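Floor sanding vs oiling before moving furniture back in, rental in Hindthorpe

Posted in Home and Garden
Sunday, August 11, 2024

gumboot_diaries

We've got old timber boards in the front two rooms, uncovered in May when the carpet finally gave up. The landlord has agreed to let me freshen them up provided I pay for it, which I'm told counts as generosity in this postcode. Total area is 148 square feet in the small room and a bit more in the other.

The boards are every colour from honey to old teabag, with a few grey ones near the window where I suspect a pot plant lived and leaked for a decade. I don't mind the mix. What I mind is the surface, which catches socks. One quote for a full sand and polyurethane came back at a figure I had to read sitting down. The other bloke said to just give it a light going over and oil it, then more or less hung up.

Can I get away with oil over a light hand sand? And how long before I can put a heavy table back on it? The table is the only decent thing I own and it's currently standing on its end in the hallway like a drunk uncle.

148 views

Vurville_Handy

Yes, you can, if there's no old polyurethane on there. Oil needs bare wood to soak into. Put a few drops of water on a board somewhere dull and leave them a few minutes. If they sink in and the wood goes darker, you're in business. If they sit up like beads on a freshly waxed car, there's a coating and you'll be sanding properly whether you like it or not.

Assuming bare boards: punch any nail heads down first, because sandpaper loses that argument every time. Start at 80 grit, then 120, always along the grain. Vacuum, wipe with a barely damp cloth, let it dry. Thin coat of hardwax oil, wipe off whatever hasn't gone in, and follow the tin for the second coat. People leave it thick thinking they're being kind to the floor and end up with something resembling flypaper.
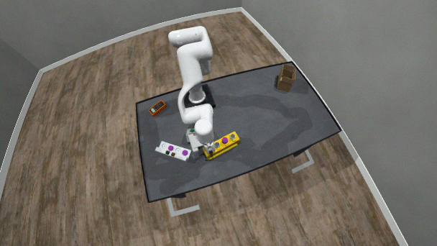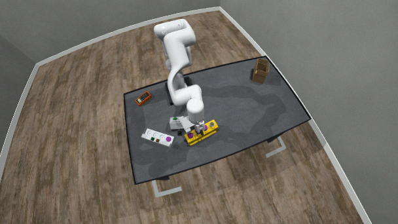 As for the grey ones by the window, oxalic acid wood bleach will lift a fair bit of it. Gloves, goggles, windows open, rinse it well, and give it a couple of dry days before you oil. Or leave them grey. I've been paid good money to make new boards look like that.

Table: walking on it in socks is fine the next day with most brands. Heavy furniture I'd leave for 5 days, and rugs for 2 weeks, since the oil is still curing and a rug traps it. Felt pads under the legs, the screw-in or nail-in sort if the legs allow it. The stick-on ones migrate.

One more thing — oily rags can catch fire on their own in a bin. Lay them flat outside until they're stiff. I lost a perfectly good wheelbarrow learning this.

pliltolska_st_tenant

Get it in writing from the landlord. I did mine on a handshake in Pliltolska Street and at the final inspection was told I had "altered the character of the property". The character of the property was mould.

sandbelt_sceptic

Just hire the drum sander. Buchanan Hire charged me $184 for the weekend and it did both rooms before lunch. It also did a small trench near the doorway, but there's a mat over that now and we don't discuss it.

gumboot_diaries

Water test done behind the door. Sank straight in! Hand sanding it is, and the uncle can stay in the hallway a while longer. Asked the landlord for an email about it and he sent back a thumbs up, so I've printed that.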